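Okdale Robotics Lab Course
Unit 4 handout: Two-arm handling

This unit moves from single-arm pick and place to tasks where both arms work on the same area of the table. Read the notes before your lab slot. Bring your log sheet from Unit 2, as you will need the joint limits you wrote down there.

Terms used in this unit

Holding arm: the arm that keeps a part still.
Working arm: the arm that moves a tool or a second part toward it.
Meeting point: the place in the workspace where the two grippers come closest together.

Set the meeting point first and plan both paths back from it. Groups that plan one arm at a time usually end up with wrists that collide. Keep the holding arm low and bring the working arm in from above. Small plastic parts slip if the fingers close on a curved edge, so grip them on the flat sides.
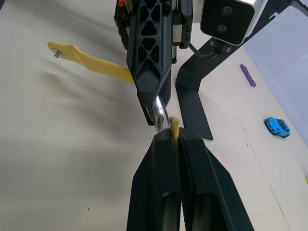 Slow both arms down for the last part of the approach. The Dalska controller accepts a separate speed limit for each arm, and both must be set. Check that cables have enough slack at the full reach of the wrist before you run anything at normal speed.

Recording your runs

Save each run in the group folder under the station number. The Tekell logger stops at 2,000 samples, so start it after the arms have reached their ready positions. Note failed runs too, with the step at which they failed.

Reading: Amissah lab manual, page 107 to the end of the chapter.

To hand in: path sketch for both arms, speed settings, and log sheet. Due at the start of the next lab.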